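Oltik Table
Read me first

What is in this folder

Oltik Table is a collection of household recipes for pickles, salted vegetables and sour drinks, written down in one common format. The folder has the recipes as plain text files, one table with all the measures, and this note. You can open everything with a simple text editor and any spreadsheet program.

The collection began as a notebook in my family, in the town of Dakevura. Later I added recipes from neighbors, from a cooking circle in Caneck, and from a period when I was living in Chiba and learned to make rice bran pickles. At present there are 57 recipes. The number grows slowly and I do not promise any schedule.

I wrote the text in English so that the people from all these places can read it. English is my third language. If a sentence sounds strange, please write to me and I will correct it, but please do not change the amounts when you correct the language.

Files

recipes/ : one text file for each recipe. The name of the file is the name of the main vegetable, then a short word for the method, for example cabbage-dry, cucumber-brine, radish-bran.

measures.csv : one row for each ingredient in each recipe.

words.txt : a list of local words with the closest English word. Some words have no good English partner and for these I wrote a whole sentence.

changes.txt : what was changed and in which version.

The columns of measures.csv

recipe : the same name as the text file, without the ending.

ingredient : in English, singular, small letters.

amount : a number. The decimal sign is a point and never a comma. In the first version I mixed both and it caused a lot of trouble for a reader who calculated her salt with it.

unit : g, ml, or piece. I do not use cups. A cup in Dakevura is a tea glass and it is much smaller than an American cup.

original : the amount as the cook said it, such as "one hand" or "until it tastes like the sea."

sure : high, middle or low. High means I weighed it myself while the cook was working. Middle means the cook weighed it and told me. Low means that I calculated it afterward from what the cook said.

stage : start, middle or end. Some ingredients are added two times and in this case they have two rows.

How the recipes were collected

For most recipes I sat in the kitchen and put a scale under the bowl. The cook worked in her normal way and I wrote down the weight before and after every ingredient. For 14 recipes it was not possible to do this, and I received them by letter or by telephone. These are marked low in the column "sure" unless the cook owned a scale.

When two cooks gave me different amounts for the same pickle, I did not make an average. I kept both recipes as separate files. An average of two good pickles can be a bad one. The two plum recipes from Caneck, for instance, differ by almost 11 percent in salt, counted against the weight of the fruit, and each family is convinced that the other one is wrong. I have eaten both with pleasure.

Salt is always given by weight. Coarse salt and fine salt fill a spoon very differently, and this was the most frequent mistake in the old notebook, where everything was in spoons. I weighed again every recipe from the notebook when I moved it into this collection.

Water is a harder question. The water in Dakevura is hard and the cabbage stays firm in it. In Chiba I made the same cabbage and it became softer. I cannot say that the water is the cause, as the cabbage was also of another kind. In the recipe files I note the place where the recipe was made, and the reader may think about it for himself.

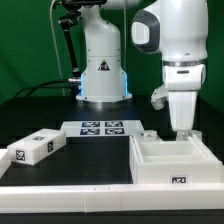
Can I make half of a recipe?

For the dry salted recipes it is fine to take half of everything. For the brine recipes, prepare the full amount of brine and use only what you need to cover the vegetables, because a smaller jar often has more empty space in proportion.

Notes about single groups

Cabbage. Shredded cabbage and whole heads are two different groups in the collection. The whole heads need a large barrel and a cold cellar, and I know that most readers have neither. I kept these recipes for the record. The sour leaves are used later for rolling meat and rice, and the rolling is described in the file cabbage-whole-use.

Cucumber. All cucumber recipes suppose small cucumbers with bumpy skin. The long smooth ones from the supermarket become hollow and soft. Cut off the flower end. If you are not certain which end it is, cut off both.

Rice bran. These recipes are of another character than the rest because the bed of bran is kept for months or years and must be mixed by hand every day. The amounts in measures.csv are only for starting the bed. After this the cook adds salt and bran by feeling, and I did not try to put the feeling into a table. I wrote a small diary of my first bed instead. You can find it at the end of the file radish-bran. The first weeks of it are mostly complaints.

Beet drink. There are three versions. The one with rye bread becomes cloudy and this is normal. The one with garlic is used for soup and I do not recommend to drink it from a glass, although my uncle does it.

Mixed vegetables. In Dakevura this pickle is made at the end of the season from everything that is left in the garden, so the proportions change each year. I give the proportions from one year only. Green tomatoes, small carrots, cauliflower and celery leaves are always present. The peppers are not always there.

What is missing

There are no vinegar pickles, with a single exception for pearl onions which I included because I was asked many times. There are no recipes for canning with heat. I am not trained in this and I do not want to give advice about it.

There is also very little about fish. The cooks in Caneck salt small fish in winter, but they were not willing to give amounts, and I respect it.

The places are not represented equally. More than half of the recipes come from Dakevura, and 17 come from Chiba. Please do not use the collection to say what is typical for a whole country. It shows what a number of households prepared while I was visiting them.

Safety

The recipes are written down as the households make them. I did not test the acidity in a laboratory. Keep the vegetables under the liquid, use clean jars, and throw away anything that has colored mold or smells rotten. A thin white layer on the surface is common, and many cooks simply take it off with a spoon, but if you are pregnant or ill, please ask a doctor before eating homemade ferments. Do not lower the salt in a recipe because it looks like too much. If the result is too salty for you, rinse the vegetables before serving.

How to use the table

If you want to make a bigger portion, find the row of the main vegetable and divide your own weight by the amount in this row. Then multiply all other rows of the same recipe with the result. Spices are an exception. With a large portion I would take less dill and less pepper than the calculation says and add more after tasting.

If you sort by the column "original" you will get a nice list of kitchen expressions, which has no practical value, but a few readers told me it was their favorite part.

Permission

You may copy, print, translate and change the recipes. Please keep the name Oltik Table and the name of the place with each recipe. If you print a book and sell it, I ask that you send one copy to the cooking circle in Caneck, care of the public library there. The cooks did not want their names in the collection, so please do not add them even if you know who they are.

Corrections

Send the name of the recipe file, the line that is wrong, and what you believe is right. If you made the pickle yourself, write also the weight of the vegetable, the weight of the salt, and the temperature of the room. I answer slowly in autumn, when I am busy with my own jars. February is a good month to write to me.

Last changes

Corrected the garlic in cucumber-brine, which had the unit piece where it should have been g.

Divided the file for turnips into two, as one of them is made with the leaves.

Added four words to words.txt, all of them for the stone that presses the cabbage down.

Removed one recipe for sour apples at the wish of the family.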